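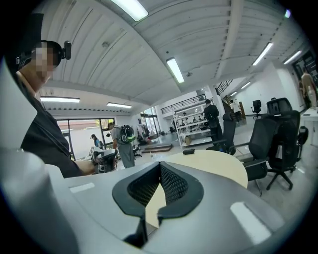

Figure 8.1. People in a room with a large window, two with backpacks.

Chapter 8
Sharing a Room

Think of the last time you spent an hour in a room with people you hardly knew, maybe a library or a waiting room on a Sunday. You probably chose your spot without much thought, and yet you followed a whole set of quiet rules (how close to sit, where to rest your eyes, when to say hello) that you learned so long ago you can't remember learning them! In this chapter we'll take our time with those rules, starting with Mared Lewis and her study of 82 waiting rooms, and then we'll look at what happens when somebody breaks one.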